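Fetstead Robotics Club

Home | About Us | Meetings | Join | Contact

About Us

Welcome, and thank you for stopping by! We are an after-school and weekend club for students in grades seven through twelve who like to take things apart, put them back together and (with luck and a good deal of patience) teach a robot arm to do some of it for them. We have over 200 families on our mailing list now, which still amazes those of us who remember the first meeting in May, when there weren't enough chairs and half the group sat on the stage steps eating pretzels.

The club was started by Raphaël Boyer, who taught shop and physics for 20 years before he retired, and who lasted a whole summer of retirement before he started calling parents. He is still our head coach, still brings his own screwdrivers, and still wants them back at the end of the night.

What We're Working On

Our big project is called Mersha, and it is all about old desktop computers. Schools and offices replace them by the truckload, and a lot of good parts go to waste because taking a tower apart by hand is slow work. Our students want to find out how much of that work a gripper can help with. It's a tall order! The inside of a case is a crowded place, with cables draped over everything and sheet metal in all the spots where you'd like to put a finger. 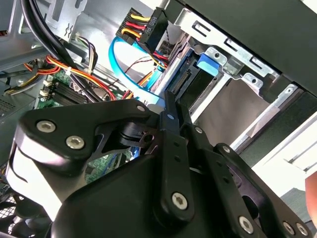 Project Mersha: the gripper in among the cables, close to the drive cage.

Every student on Mersha begins with the same homework, and that is to learn the inside of a computer well enough to explain it to a grandparent. Then they plan a path for the arm on paper, talk it over with a partner, and only after that do they get to run it. The younger members grumble about the paper part (we hear you!), but the older ones have mostly come around, and a few of them draw beautifully by now. We keep all the drawings in a fat green binder, and you are welcome to page through it when you visit.

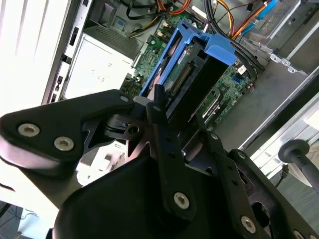 Once the plan looks sound, the pair runs it slowly, with one student at the controls and the other watching the cables and ready to call a stop. They trade places after every run, so that everyone learns both jobs. Afterward they write down what they tried and what they'd like to change, and the next pair starts from those notes. The Mersha log has 163 entries in it so far, some of them very short and one of them, by a pair of eighth graders, running to four pages on the subject of a single drive caddy. It's a good read, too.

Towers come apart in stages, and we like to leave a case open on the bench between stages so that new members can get a good look at the board, the processor and the power supply before they plan anything of their own. 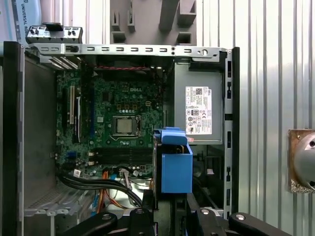

Our Other Groups

Dravari is our beginners' group. No experience is needed, and the first few weeks are all about gears, motors and safe habits with tools. Sirkero is the programming group, and its members write most of the code the other groups depend on, for which we thank them with pizza.

Come and See Us

Our next open house is 9 Nov 2019, from ten until two, and brothers, sisters and curious neighbors are all welcome. Please wear closed shoes and tie back long hair if you'd like to try the arm. If your family has an old desktop tower in the basement, bring it along and we'll find it a spot on the shelf. Just take your files off it first, please!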